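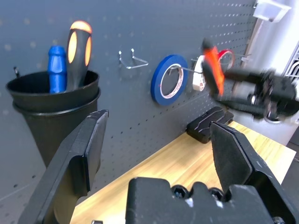
Two screwdrivers and a roll of blue painter's tape on the pegboard.

Home | Guides | Artists | Charts | Support | Sign in

Flakero Artist Pages – User Guide
Section 4: Setting up the page of a singer or online personality

This section explains how to make a new artist page in Flakero and how to fill it. Before you start, please have an Editor account with a confirmed e-mail address. If you manage your own page as an artist, read also Section 6, as some of the fields are locked for you.

4.1 Make the page

1. Sign in and open the Artists menu.
2. Choose New page. A search window opens.
3. Type the name of the artist and wait for the results. Search also the stage name and any older name.
4. If the artist is not in the list, choose Continue.
5. Select the type of page: Solo, Group or Personality. A person who is known mainly from social media but has also released songs goes under Solo.
6. Enter the display name. It can have up to 70 characters, with spaces included.
7. Choose Save as draft.

Note: A draft is visible only to you and to the moderators. Drafts which are not opened for a long time stay in your account and are not deleted.

Caution: The page type cannot be changed after publishing. If you selected the wrong one, you must ask Support to move the page, and the followers of the page do not move with it.

4.2 Basic facts

1. In the draft, open the tab Facts.
2. Enter the date of birth. When only the year is known, leave day and month empty. The earliest year which the field accepts is 1924.
3. Select the home country. For artists who moved as a child, use the country where they began to perform.
4. Add the genres. The first genre is the one that appears in the search results, so put the main one at the top.
5. Under First appearance, write the television program, the label or the channel where the public could see the artist for the first time.

Every field in this tab has a small Source box beside it. You can leave the box empty in the draft, but you cannot publish with an empty Source box next to a filled field.

Note: A fan account is not a source. An interview is accepted, also when it is in another language than English.

4.3 Short biography

The short biography is the text under the portrait. The limit is 555 characters and the counter is in the lower corner of the field.

1. Write in the present tense for facts which are still true.
2. Do not copy text from the artist's own website.
3. Check that the name is spelled in the same way as in the display name – capital letters also count.
4. Choose Preview and read the text once on the phone layout. Long words can be divided in a strange place there.

If you see message 116 when you save, the text contains a link. Remove the link and save again. Links belong in the tab Accounts.

4.4 Follower numbers and earnings

1. Open the tab Accounts and choose Add account.
2. Paste the full address of the profile. Flakero reads the follower number by itself and renews it every Tuesday.
3. Switch on Show on page for each account that readers should see.
4. For earnings, choose Add estimate and enter the name of the publication, the currency and the amount.

Caution: Do not enter an amount that you calculated yourself from views or followers. Estimates without a publication are removed by the moderators, and your account can be set to read only.

Estimates in other currencies are shown as you typed them. Flakero does not convert them.

4.5 Publish

1. Go back to the first tab and choose Check page.
2. Correct the fields that are marked in red. Yellow marks are only advice.
3. Choose Send for review.

You get an e-mail when the page is online or when a moderator has a question. During the review you can read the draft but not edit it. To take it back, choose Withdraw – your text is kept.

If the portrait is missing after publishing, sign out and sign in again before you write to Support.

Related guides
Section 5: Adding songs, albums and tours
Section 6: Pages managed by the artist
Linking a Turholm ticket list to a tour
Importing a discography from Paucar
Moderator rules for the Roltitz charts

We use cookies to remember your language and your open drafts. Accept all | Only necessary | Settings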